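How a Robot Hand Learns to Hold Things

Bouchra Erraji and Adel Gaber are building a robot arm in a shared workshop called Curncombe. They named it Helmy. They work on it on Sunday afternoons, and the hand has been the slowest part.

A hand like this is called a gripper. Helmy's gripper has two fingers. They move apart to open and come together to close. You can do the same thing with your thumb and one finger. Try picking up a pencil that way.

A motor moves the fingers. A motor spins, but the fingers need to swing in and out. Small metal bars called links join the two and turn one kind of motion into the other.

The first set of links was too loose, and the fingers wobbled. Adel took out the bolts and made new links with tighter holes. That took 3 weekends.

Next comes the squeeze. A soft shirt can be squeezed hard and nothing bad happens. A plastic bottle will bend if you do that. Bouchra wrote a program that tells the motor to stop pushing when the fingers meet something firm.
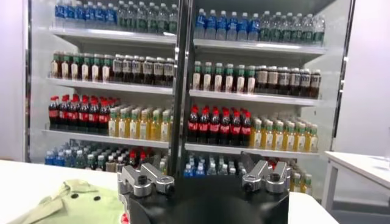
A robot also needs to know where its fingers are. A small camera near the hand moves along with it, so the program gets a close view of whatever the fingers are pointing at. The program looks for edges and colors, then picks a spot to aim for.

Bouchra keeps a notebook of every test. The last page says: "Try 23. Left finger touched first. Move aim a little to the right."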